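Trial 3 - head camera comparison, Tipoki vs Pikeo
Student project report, draft for July hand-in

Aim. Pick one head mounted camera for recording wiping tasks, so we can train the arm controller (Flarnavard) on human demos. Both cameras the same price, more or less. Tipoki has the wider lens, Pikeo the higher frame rate.

Method. Same task each time: storage box on the floor, one hand holds the lid, other hand wipes it with a cloth. 8 runs per camera, lights left alone. Frames then went through the hand tracker at default settings. We labelled 200 frames by hand to check it. Took ages.

Results. Tipoki gave 2,131 usable frames, 261 dropped. Pikeo dropped fewer but lost the wrists whenever the wearer leaned in close, so the forearm angle was rubbish for half of each run. Colour on the Pikeo also drifted near the glass. Didnt expect that.

Main trouble for both was the cloth. Tracker wants to see knuckles and fingertips, and a shaggy microfibre bunches up over them.
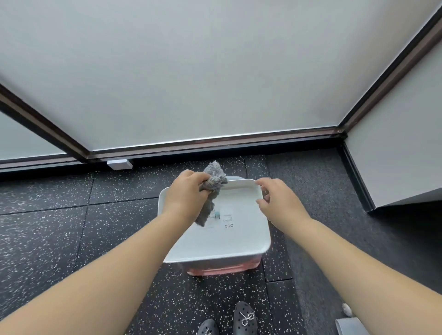 We tried a thinner cloth for two runs and the fingertip error came down, but then the wiping looked different so we left those out of the comparison. Pale lid on dark speckled rubber was easy to segment at least. Feet sometimes got picked up as a third hand, fixed with a mask along the bottom.

Choice. Tipoki. Mount needs a stiffer strap, it slips foward when you look down.

Still to do: rerun with the Prurkuneo gripper copying the left hand, write up the calibration, fix axis labels on the error plot.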